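# Six weeks off with the hamstring

17 Nov 2022

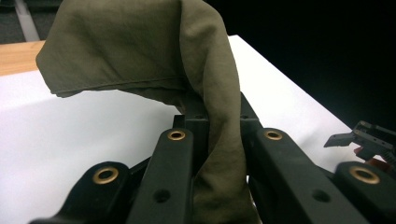
*Olive-green cloth, stitched seam and all.*

I've been putting off writing this because I kept hoping I'd have a better update. I don't, so I'll go with what I have. I tore my left hamstring in the 31st minute of our match against Sevano, and I'm out for 6 weeks at the least. The physical therapist, Azadeh Soltani, called it a grade 2. She said I should plan on being back for the spring half of the season in March and treat anything earlier as a bonus.

The play itself was nothing much. Boonsong Phromma hit a long ball over the top, I turned to chase it, and four or five steps in I felt it go. No contact. Their center back was a good ten feet away and stopped running when he saw me go down, which was decent of him. Alistair Dalgleish came on for me at right back. He hadn't played there since last year, and we still held on for a 1-1 draw.

I should say that I had a warning. The back of my leg had been tight since the Celtano game, and I did my usual two minutes of toe touches in the parking lot and left it at that. I'm 41. I know what a warmup is supposed to look like. I used to make my daughter's under-12 team do one every week, and I stood there with the whistle.

The first few days were mostly stairs. Going up was fine if I led with the right. Coming down I went sideways, holding the rail. Driving was okay because it's the left leg and the car is an automatic. Sitting was worse than I expected, especially on hard chairs, and I spent a lot of work calls standing at the kitchen counter.

The exercises so far:

- Heel digs, lying on my back, held for ten seconds
- Bridges, both feet down (single leg comes later)
- Slow walking, twenty minutes, flat ground only
- No stretching of the hamstring itself yet

That last one surprised me. I'd have stretched it from day one if I'd been left alone with it. Azadeh was firm about this and I'm doing as I'm told.

Meanwhile the team is doing fine without me. We're 11 games in and sitting third, behind Arabzadeh and Stillora. Arabzadeh have a striker who looks like he's nineteen and I'm happy enough to be missing him. Myfanwy Bellis runs our side and has asked me to do the subs from the touchline until I'm fit, so I've been standing out there in a big coat with a list in my hand. I'm not great at it. Last game I took Yao-tsung Leung off with ten minutes left when he was the only one of us still running, and we gave up a goal right after. He was nice about it. He also hasn't stopped bringing it up in the group chat.

You do see more from the side. Our midfield stands much too deep when the other team has a goal kick, and I never noticed that in all the time I was playing behind them. I also noticed that I shout a lot for somebody who isn't in the game - Myfanwy mentioned it too.

I looked back through my old notes and I've played 114 games for this team. This is the longest break I've had from it by a wide margin. The previous one was a broken toe, and I only missed two games with that.

Next appointment is in ten days. If the strength test goes well I get to start jogging in straight lines. If it doesn't, more bridges. I'll post again after that, and I still have somebody's shin guards in my trunk from the Stillora game, so if they're yours, text me.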